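Trikimel Home Things: Hooks, Baskets, Mugs and Stands

Gallery and notes by Reet Grigaitė
January 2022 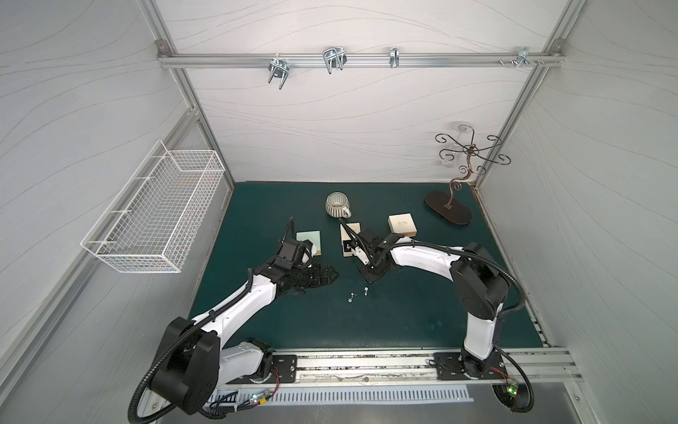 Small storage is the part of the Trikimel list that gets the most mail. People write in about shelves and dressers now and then, but most letters are about where to put keys, rings, tea bags and phone chargers. The notes on this page cover the pieces I use and lend out most. The dark wire jewelry stand with the scroll arms has been on the list longest, and it goes well with plain things like the gray-and-white striped mug. A wire-mesh basket on the wall keeps the surface underneath free for both of them.

Jewelry stand
Dark bronze color, twisted stem, oval base. Long necklaces go on the curled ends and bracelets slide over the arms. Put the heaviest pieces near the stem. Thin chains tangle if more than two share an arm, so I keep those flat in a drawer instead. Dust collects in the spirals and a dry paintbrush gets it out. Pei-shan Yang had this one in her hallway for a year and used it for keys, and she says she lost fewer of them.

Striped mug
Ceramic, one handle, pale inside. Tea stains will show on a pale glaze, and baking soda on a damp sponge takes them off. We lend mugs as singles and don't try to make sets. A mug that has lost its partner is fine for pens or toothbrushes. If it has a chip on the rim, please mark it on the return slip so it goes to the pen pile.

Wall basket
White wire, rectangular, open at the top. Hang the long side against the wall. Mail, gloves, dish towels and fruit all do well in an open basket because you can see what you have. Coins and hairpins fall through the mesh unless you line it. A folded napkin is enough of a liner. Check the fixings twice a year, and more often if children can reach it.

Hooks on a rail
A rail will take several kinds of hook. Leave uneven gaps between them. The wide gap is for whatever is bulky that week, usually a coat or a tote bag. Double hooks are better for things with a loop, and single ones for things with a hole in the handle. I tried matching hooks at home and went back to mixed ones after a month.

Mat
A mat under small ceramics saves the glaze on the bottom and cuts down on noise. Dark teal hides most marks, but scuffs still show on it in strong light. Wipe with warm water and a little dish soap, then leave it flat to dry. Rolled mats curl at the corners and will tip a light cup.

Arranging a small surface
Put the tall piece at the back and to one side. Cups and anything you pick up every day go where your hand reaches first. Leave the front clear. I move things around about once a season, and the jewelry stand nearly always ends up at the back right again.

Colors
Questions about color come in every week. White wire on a white wall is easy to live with and easy to forget. Dark metal stands out more, so one dark piece per shelf is plenty for me. Pei-shan disagrees and has four.

Borrowing
Everything on the small storage list goes out for one month. Pieces are wrapped in paper and packed in Joo boxes, the short ones with the fold-over lid. Keep the box for the return trip. Stands travel upright with paper around the arms. Please don't use tape directly on metal or glaze.

The list has 3,352 entries at the moment, counting furniture, and 2,016 of them are small enough to carry home on the bus. The paper copy in the Clornby reading room is older and stops at 1,000. Use the numbers from the newer list when you write in.

Returns
Bring things back clean and dry. Broken wire can often be straightened, so send the bent pieces too. Cracked ceramic can't go out again, but tell us and we'll take the entry off. There is no charge for a first breakage.

Wanted
Single cup hooks, brass or steel. Wire baskets with a flat back. A second jewelry stand, shorter than the one we have, with a heavy base. Prinisetti tins with their lids, any size, for the button shelf.

Next gallery
Kitchen drawers and what goes in them, planned for April. Pei-shan is writing the notes on trays and dividers, and I am doing the ones on string, twine and rubber bands. Letters about either can go to the usual Clornby address, marked "small storage."

Back to all galleries
Notes on borrowing furniture
Contact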